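Subject: Re: [parents-list] Two languages at home, which one for reading first?
From: Przemysław Szulc
Date: May 2026

Dear Yuzuki, dear all,
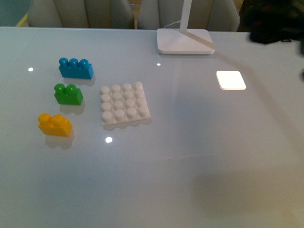 I read your message two times before I answer, because we had the same question when our daughter was four.

Yuzuki Ishida wrote:
> My son speaks Japanese with me and English with his father.
> Now he asks what the letters say, on signs and on the milk.
> The preschool teacher tells us to begin with English only and
> leave Japanese until he is seven. Ye-seo told me she did both
> together and it was fine. What did other families do?
> I am afraid that I will confuse him.

We did both, Polish and English, but we did not start on the same day. Polish was first, from November until the spring, ten minutes after dinner. English came by itself from the library books. She mixed the letter "w" for almost a year. She read "water" the Polish way, with a "v" sound, and we only repeated the word correctly and went on. One day she stopped doing it.

I must say that Polish and English share nearly all the letters, so maybe our case is not so similar to yours. With hiragana the signs look completely different, and I would guess there is less to mix up. Hinata Sugiyama can answer this much better than me. I think her older girl learned hiragana before the English alphabet.

About the teacher: ours gave the same advice. We thanked her and continued. I don't want to say that she was wrong for every child, but if your son is asking now, I would not make him wait until seven. It is a long time for a child.

One practical thing. We kept the Polish books on a separate shelf, low, where she could reach. My mother sent most of them. If somebody needs picture books in Polish for ages four to six, I have two boxes and can bring them to the next meeting.

Sota, did you keep the list of bilingual story hours? The link in the old message does not open for me.

With best regards,
Przemysław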